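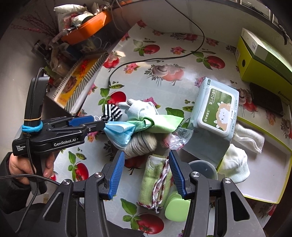 양말 한 짝 개는 일이 이렇게 어려울 줄이야… 집안일 로봇, 어디까지 왔나

클로른게이트, 가정 정리 작업 시험 결과 공개
단단한 물건은 제법, 천은 아직 더듬더듬

저녁 먹은 식탁을 치우다 말고 한숨을 쉬어 본 분이라면 한 번쯤 이런 생각을 하셨을 것이다. 청소기도 혼자 돌아다니고 설거지도 기계가 해 주는 세상인데, 식탁 위에 벗어 놓은 양말이며 손수건이며 아이 물티슈 같은 것들은 왜 아직도 내 손으로 하나하나 집어서 제자리에 갖다 놓아야 하는 걸까 하고 말이다. 기자도 사실 이 기사를 쓰러 나가기 전날 밤에 똑같은 생각을 하며 수건을 갰다.

생활 로봇 업체 클로른게이트(Clorngate)가 지난 4월 집안 정리용 로봇 '플레사르(Flesar)'의 시험 결과를 내놓았다. 흩어진 생활용품을 집어 종류대로 나누고, 천으로 된 것은 개거나 말아서 통에 넣는 작업을 모두 500회 시켜 본 기록이다. 이 가운데 사람이 끼어들지 않고 끝까지 마친 것이 447회였다고 회사는 밝혔다.

숫자만 보면 꽤 그럴듯하다. 그런데 시험실에 앉아 플레사르가 일하는 모습을 한나절 지켜보고 나니, 이 숫자를 어떻게 읽어야 할지 조금 고민이 되었다. 여기서 '마쳤다'는 것은 정해진 물건이 정해진 통에 들어갔다는 뜻이다. 예쁘게 갰는지, 뒤집힌 양말을 바로 펴서 넣었는지는 따지지 않는다. 우리 어머니 기준이라면 상당수가 다시 꺼내져 나왔을 것이다.

컵은 쉽고 양말은 어렵다

기자가 본 첫 작업은 컵과 작은 상자를 한쪽으로 모으는 일이었다. 플레사르는 두 팔이 달린 로봇인데, 팔 끝의 집게가 컵 옆으로 다가가 잠깐 멈칫하더니 야무지게 잡아서 옮겼다. 빠르지는 않았다. 그래도 한 번도 넘어뜨리지 않고 차례차례 옮기는 것을 보고 있자니 슬그머니 응원하는 마음이 생겼다. 상자도 마찬가지였다. 모서리가 분명하고 모양이 변하지 않는 물건은 이제 기계가 꽤 믿음직스럽게 다룬다고 해도 좋을 것 같다.

문제는 그다음이었다. 담당 연구원이 줄무늬 양말 한 짝을 장갑 밑에 반쯤 밀어 넣고 "이제부터가 진짜예요" 하며 웃었다. 로봇은 양말 대신 장갑을 집었고, 장갑을 내려놓고 다시 집은 것은 양말과 장갑이 함께 엉킨 덩어리였다. 한참 만에 양말만 떼어 내기는 했는데, 그사이 장갑은 구석으로 밀려나 있었다. 사람이라면 손가락 끝으로 슬쩍 밀고 당기며 눈 한 번 깜빡할 새에 끝낼 일이다.

연구원의 설명에 따르면 컵은 어디를 잡아도 컵이지만, 천은 잡는 순간 모양이 달라진다. 수건 한쪽 귀퉁이를 들면 나머지가 축 늘어지면서 조금 전까지 보이던 가장자리가 안으로 숨어 버린다. 로봇 처지에서는 방금 외운 지도가 손을 대자마자 바뀌는 셈이다. 여기에 장갑처럼 손가락이 갈라진 것, 일회용 마스크처럼 얇고 끈이 달린 것, 속이 비치는 비닐 포장까지 한데 섞이면 어디까지가 한 물건인지부터 알아내야 한다. 특히 비닐은 빛을 받는 방향에 따라 보였다 안 보였다 해서 연구진이 가장 골치 아파하는 물건이라고 한다.

식탁보 무늬도 은근한 복병이다. 우리야 토마토가 그려진 식탁보 위에 양말이 놓여 있으면 그림은 그림이고 양말은 양말이라고 금방 알지만, 기계는 그것부터 배워야 한다. 연구원은 깨끗한 흰 탁자에서 잘하던 로봇이 꽃무늬 위에서 갑자기 허둥대는 일이 초기에는 흔했다고 했다. 그래서 요즘은 일부러 무늬가 요란한 깔개를 골라 연습을 시킨다. 어느 집 식탁이 연구실처럼 하얗고 텅 비어 있겠느냐는 말에는 기자도 고개를 끄덕일 수밖에 없었다.

사람 손을 따라 배우는 기계

그러면 기계는 이런 것을 어떻게 배울까. 요즘 이 분야에서 많이 쓰는 방법 가운데 하나는, 사람이 로봇 집게와 비슷하게 생긴 도구를 손에 쥐고 직접 집안일을 해 보이는 것이다. 손잡이를 쥐고 집게를 벌렸다 오므리며 수건을 집고, 양말을 옮기고, 그때의 움직임과 눈앞의 모습을 함께 기록한다. 로봇은 이런 기록을 잔뜩 받아서 따라 하는 법을 익힌다. 로봇을 통째로 들고 다니지 않아도 되니 부엌이든 거실이든 물건이 실제로 놓여 있는 곳에서 할 수 있다는 것이 큰 장점이다.

기자도 한번 해 보겠다고 나섰다가 금세 겸손해졌다. 평소에는 손가락 다섯 개와 손바닥으로 하던 일을 집게 하나로 하려니 둘둘 만 수건 하나 제대로 집는 데도 식은땀이 났다. 너무 세게 물면 수건이 찌그러지며 풀리고, 살짝 물면 들어 올리다가 미끄러진다. 양손에 하나씩 들고 수건 양 끝을 맞춰 보려다 결국 웃음이 터졌다. 그 꼴을 보던 연구원이 처음에는 다들 그렇다며, 한 사람이 이어서 하는 시간을 최대 2시간으로 정해 두었다고 귀띔했다. 그보다 길어지면 손목이 뻐근해지고, 손목이 뻐근해지면 동작이 거칠어지고, 거친 동작은 로봇도 그대로 배워 버린다는 것이다. 대충 하면 대충 하는 버릇까지 물려받는다니 아이 키우는 일과 닮았다는 생각이 들었다.

재미있는 것은 실수도 쓸모가 있다는 점이다. 수건을 떨어뜨렸다가 다시 집는 과정을 지우지 않고 남겨 두면, 로봇도 떨어뜨렸을 때 어떻게 해야 하는지를 알게 된다. 매끈하게 성공한 기록만 먹인 로봇은 한번 놓치고 나면 빈 집게를 들고 통 앞까지 가서 아무것도 없는 것을 정성스럽게 내려놓고 돌아온다고 한다. 그 장면을 흉내 내는 연구원의 표정이 어찌나 그럴듯하던지 시험실 안 사람들이 다 같이 웃었다.

정리의 기준은 집집마다 다르다

기술보다 더 풀기 까다로운 숙제도 있다. 무엇을 어디에 두어야 '치운 것'이냐 하는 문제다. 휴대전화를 서랍에 넣어 버리면 그것은 정리가 아니라 사고다. 물티슈는 어떤 집에서는 식탁 위가 제자리이고 어떤 집에서는 아이 방 선반이 제자리다. 마스크는 새것인지 쓰던 것인지에 따라 갈 곳이 완전히 달라지는데, 구겨진 채 놓여 있는 마스크를 보고 그것을 판단하기란 사람에게도 쉬운 일이 아니다. 같은 집에 사는 식구끼리도 의견이 갈리는 일을 로봇더러 알아서 하라는 것이 애초에 무리한 부탁인지도 모르겠다.

플레사르는 지금으로서는 모르겠으면 한쪽에 따로 모아 두는 쪽을 택한다. 버리는 일은 아예 맡기지 않는다. 클로른게이트 관계자는 "잘못 접은 수건은 다시 접으면 되지만 잘못 버린 영수증은 돌아오지 않는다"며 당분간 이 원칙을 바꿀 생각이 없다고 말했다. 말린 나뭇가지를 장식으로 꽂아 둔 집에서 그것을 쓰레기로 여긴다면 주인 마음이 얼마나 상하겠느냐는 말도 덧붙였다.

가게에서는 조금 더 빨리

집보다 가게에서 먼저 쓰일 것이라는 전망도 나온다. 세탁·생활용품 매장을 운영하는 올레티(Oletti)는 올해 매장 2곳의 뒤편 작업실에서 수건 분류를 기계에 맡겨 보고 있다. 같은 크기의 수건이 같은 자리로 들어오고 조명도 늘 한결같으니 가정집보다는 훨씬 사정이 낫다. 색깔과 크기로 나누는 일은 기계가 하고, 얼룩이나 올이 풀린 곳을 살피는 일은 여전히 직원이 한다.

매장에서 일하는 한 직원에게 써 보니 어떠시냐고 물었더니 대답이 참 솔직했다. 느리기는 한데, 점심 먹고 오면 그래도 꽤 나뉘어 있어서 기특하다는 것이다. 대신 구슬 장식이나 레이스가 달린 수건은 처음부터 빼놓는다고 했다. 장식이 집게에 걸려서 한번 멈추면 풀어 주는 데 품이 더 든다고. 기계가 들어온 뒤로 일이 줄었느냐는 질문에는 "줄었다기보다 바뀌었다"며, 전에는 나누느라 바빴고 지금은 기계가 애매하게 남겨 둔 것을 들여다보느라 바쁘다고 했다. 손목이 덜 아픈 것은 확실하다고 하니 그것만으로도 반가운 소식이다.

올레티 측은 매장을 더 늘릴지는 여름을 나 본 뒤에 정하겠다는 입장이다. 여름에는 얇은 천과 젖은 수건이 많이 들어오는데, 젖은 천은 무게도 다르고 서로 달라붙기까지 해서 지금까지와는 전혀 다른 시험이 될 것이라고 한다.

"청소기 때도 그랬다"

가정용 기기를 오래 평가해 온 오드손(Oddsson) 연구소는 조금 차분한 쪽이다. 연구소 측은 이번 결과를 두고 반가운 진전이라고 하면서도, 시험에 쓰인 물건들이 대부분 로봇이 연습 때 만나 본 종류라는 점을 짚었다. 처음 보는 집에서, 처음 보는 물건을, 식구들이 오가는 와중에 치우는 것은 또 다른 이야기라는 것이다. 고양이가 식탁에 뛰어오르거나 아이가 개어 놓은 양말을 도로 가져가는 상황은 이번 시험에 들어 있지 않았다.

시간도 따져 봐야 한다. 클로른게이트는 작업 한 번에 걸린 시간을 이번 자료에 넣지 않았다. 기자가 지켜본 바로는 사람이 한 바퀴 휙 치우고 차를 한 잔 끓일 동안 로봇은 양말과 씨름하고 있는 때가 많았다. 물론 자리를 비운 사이에 해 주는 일이라면 느린 것쯤이야 괜찮다고 할 분도 계실 것이다. 밤새 천천히 치워 놓기만 한다면 기자도 불만이 없다. 다만 그러려면 옆에서 지켜보는 사람이 없어도 안심할 수 있어야 하는데, 아직은 시험실에서도 연구원이 늘 정지 단추 가까이에 서 있다.

오드손 측은 로봇 청소기가 처음 나왔을 때를 떠올려 보라고 했다. 전선을 삼키고 문턱에 걸려 울던 기계가 어느새 집집마다 돌아다니게 되었지만, 그사이 사람들도 바닥의 전선을 치우고 의자를 올려 두는 습관을 들였다. 정리 로봇도 그렇게 중간 어디쯤에서 사람과 만날 것이라는 이야기다. 이를테면 식구들이 양말만이라도 한 바구니에 벗어 놓아 준다면 로봇의 일은 훨씬 수월해진다. 그 말을 듣고 그런 집이라면 로봇이 없어도 되지 않겠느냐고 되물었더니, 수화기 너머에서 한참 웃음소리가 들렸다.

다음은 빨래 개기

클로른게이트는 다음 시험에서 개는 솜씨까지 평가에 넣겠다고 밝혔다. 수건 모서리가 얼마나 맞는지, 양말 짝을 제대로 찾았는지를 사람이 보고 점수를 매기는 방식이다. 특히 양말은 짝이 함께 나와 있지 않을 때 어떻게 할지가 관건인데, 지금 플레사르는 짝 없는 양말을 만나면 통 옆에 가만히 내려놓고 다음 물건으로 넘어간다. 그런 양말만 모아 둔 서랍이 있는 기자로서는 그 처리 방식에 아무런 이의가 없다.

일반 가정에 언제쯤 들어올지, 값은 얼마나 할지에 대해서는 아직 정해진 것이 없다고 한다. 회사는 우선 직원들 가운데 희망하는 집에 플레사르를 들여놓고 저녁 식사 뒤 식탁 정리를 맡겨 볼 계획이며, 그 결과도 잘된 것과 잘못된 것을 함께 공개하겠다고 약속했다. 시험실을 나설 때 플레사르는 돌돌 말린 수건 하나를 들고 통 앞에 서 있었다. 인사를 나누고 신발을 갈아 신고 다시 돌아보았을 때, 수건은 통 안에 반쯤 걸쳐져 있었고 연구원은 기록지에 무언가를 적고 있었다.

생활과학팀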